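Painting interior doors two different colors, yes or no?

Zundance
July, and I finally have time for the hallway. The doors in our house are all builder beige and I want them gone. My plan is a mustard door for the den and plain white everywhere else. My sister says a hallway should have matching doors, period. I love how yellow sits next to dark gray.

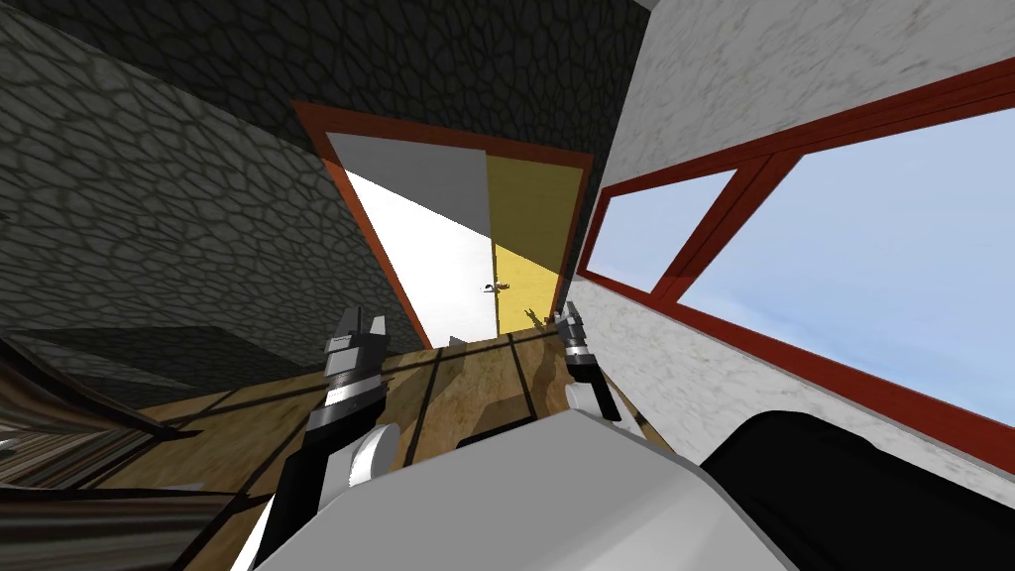

Keso
Matching doors is one of those rules people repeat without ever living with it. We did three colors upstairs and I still like it 12 years later. Go mustard! But buy the good enamel, the cheap stuff gets sticky in humid weather.

Bisgaard
I'm with your sister, sorry. Open all those doors at once and you've got a paint store. And please think about the trim before the door — if the trim is reddish wood, mustard can go very orange at night under warm bulbs.

Zundance
Ugh, the trim. It IS reddish. I spent $300 on samples and rollers already so something is getting painted. White might be the safer neighbor for it.

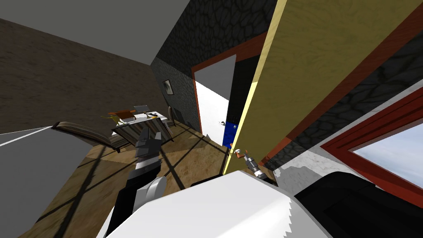 Reply 16: what I'd do, in order

Nindotden
1. Paint a big piece of cardboard mustard and tape it to the door for a week.
2. Look at it at 7 am and again after dinner with the lamps on.
3. If you still want it, take the door off the hinges and paint it flat. Birthe Arnardóttir has a column on this and she's right about sanding between coats.

Bisgaard
Sanding yes. Mustard still no.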